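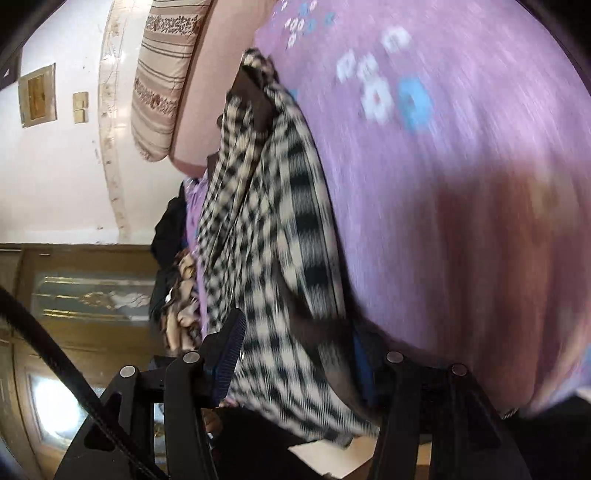

Figure 5.1 Hand-held gripper with a blue pad against the checkered fabric.

Chapter 5
Working with Cloth

In this chapter you will
learn why cloth is harder to handle than a rigid part
choose a grasp point on a garment
plan and record a folding task with the hand-held gripper
sort your recordings before they go into training

The parts you handled in Chapter 4 kept their shape. A block picked up by one corner is still a block, and if you know where that corner is, you know where the rest is too. Cloth gives you no such help. Pull on a sleeve and the shoulder may follow, or the sleeve may just get straighter and leave the shoulder where it was. The result depends on the weight of the fabric, how it was lying, and what is underneath it.

Much of this chapter follows the spring project of the Marsden robotics class. The class set out to record people folding clothes on an ordinary bed, using a gripper held in the hand, and then to train the Ulmont arm in the school lab on those recordings. Bujar Berisha planned the tasks. Fatos Jurić kept the log, and parts of it are printed in Section 5.4.

The starting position

Every recording needs a starting position that can be described in words. The class used two. In a "heap" start, the garment is dropped on the bed and left as it falls. In a "flat" start, it is spread out with the collar at the far end and the sleeves to the sides. A few wrinkles are allowed in a flat start. Nothing may lie on top of the garment.
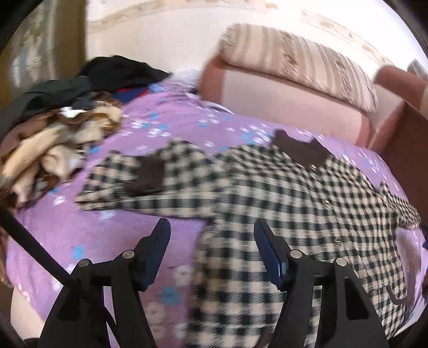

Figure 5.2 Checkered garment spread out on a floral sheet. The gripper's fingertips are apart.

A printed sheet makes the job harder for the software, which has to find the edge of one pattern against another. Dark trim is useful here. On the garment in Figure 5.2, the brown collar stands out from the checks and from the sheet, and you can use it to tell which way the garment is facing. Look for a feature like this before you write your task sheet.

Choosing a grasp point

A good grasp point has an edge the fingertips can get hold of – a hem, a cuff, the side of a collar. The middle of a flat panel is a poor choice for a beginner. The pads have to push down and pinch up a ridge of cloth first, and they often pick up the sheet as well.

Length of a recording

Berisha set a limit of 60 seconds for each recording. A fold that was not finished by then was stopped and logged as incomplete. By the end of May the log held 293 recordings, and the class kept 94 for training. Most of the rest were dropped for one of two reasons: the garment left the camera's view, or the starting position did not match the task sheet.

Before you begin

Read the Prelmont safety card at the back of the book. Check that the jaws open and close fully and that the cable is clear of your wrist. Write your group name and the type of start on the task sheet. You will need it again in Section 5.2, where you record your first flat start.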